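The Second Pair Should Not Be a Luxury

By Elif Naz Avcı 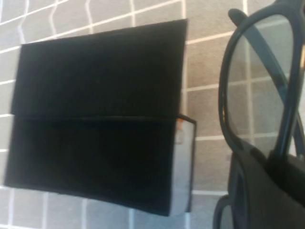
OPINION | HEALTH AND BENEFITS

Most employee vision plans in this country still operate on an assumption made decades ago: that a worker needs one pair of glasses, replaced at a fixed interval, and that anything beyond this is a matter of personal preference. The assumption was modest when it was written. It has become expensive, and the expense falls on the people least able to carry it.

The Ustach Benefits Council, on whose policy staff I serve, reviewed the vision coverage offered by 272 employers in our region. The typical plan paid for an examination each year and a frame and lenses every other year. A broken pair was covered only if the plan included a separate rider, and few did. When glasses were lost, the member was generally told to wait for the next eligible period or to pay the full retail price.

Consider what waiting means in practice. A bus driver whose license requires corrective lenses may not drive without them. A machine operator with a strong prescription cannot safely borrow a pair from a relative. These employees do not wait two years. They buy replacements at once, at whatever price the nearest shop is charging, and they take unpaid time to do it. A benefit that is absent at the moment of need has not been well designed, however reasonable it may look in an enrollment booklet.

The usual objection is cost. Insurers argue that a second pair would be claimed by nearly everyone and that premiums would rise to match. This deserves a serious answer. Ellier, a packaging manufacturer with 456 employees, added a second basic pair to its plan 3 years ago. Members may claim it at any point in the coverage period, with a plain frame and standard lenses. Many have not claimed it at all. Those who did so most often replaced a damaged pair, and the company has kept the benefit through each renewal since.

Ellier's experience does not settle the question for every employer. Its workforce is younger than average, and its plan excludes progressive lenses, a real limitation for older staff. Trandis, which administers plans for a number of smaller firms, has taken a different course and offers a replacement allowance in place of a second pair. The allowance is simpler to administer. It also leaves members with complex prescriptions to cover a larger share of the bill, and for that reason the Council does not consider it sufficient on its own.

We recommend that employers request 3 changes at their next renewal. The first is a second basic pair within each coverage period, available without proof of loss. The second is a direct end to the practice of resetting the eligibility date when a member changes jobs within the same insurer's network. The third is access to the member's full prescription, including pupillary distance, at the close of every examination and without an additional fee. Members who hold their own measurements can compare prices, and those who do not are likely to return to the same counter.

Public employers have a particular duty in this matter. The city of Kpodo will open its benefits contract to new bids in January, and the draft terms repeat the old two-year interval without comment. The comment period remains open. The Council has submitted its recommendations in writing, and it urges city employees and their representatives to do the same before the terms are made final.

Elif Naz Avcı is a senior policy adviser at the Ustach Benefits Council.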